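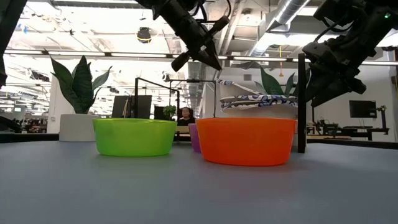
Lunchroom bowls: what goes where

The plastic bowls are back in the lunchroom at the Skernell building, and from September they will be sorted by color. Green is for fruit, orange is for bread and crackers, and purple is for anything with nuts in it. Please keep to this even when the bowl you want is in the dishwasher.

The change follows a mix-up at the summer lunch, when a nut salad and a plain one went out in matching bowls. Deok-su Ko, who orders supplies for both floors, bought 80 bowls to replace the old glass ones, many of which were chipped. The glass bowls went to Womness, where the kitchen can still use the good ones for dry storage.

Some notes on care. The bowls can go in the dishwasher on the top rack only. Keep them out of the microwave. Tomato sauce and curry will stain the green ones, so rinse them soon after use. Abrasive pads scratch the plastic, and there is a soft brush on the hook by the sink.

Clean bowls are stacked by color on the shelf to the left of the refrigerator, no more than nine to a stack. Taller stacks have been tipping when the door is opened. Lids have not arrived yet. Until they do, cover leftovers with a plate and write the date on a piece of tape.

Anything left in the refrigerator after 3 p.m. on the last working day of the week will be thrown out and the bowl washed.

If you need bowls for a meeting upstairs, take them from the purple stack last, as we have fewer of those. Bring them back the same day. Requests for larger serving bowls can go to Deok-su by the end of the month.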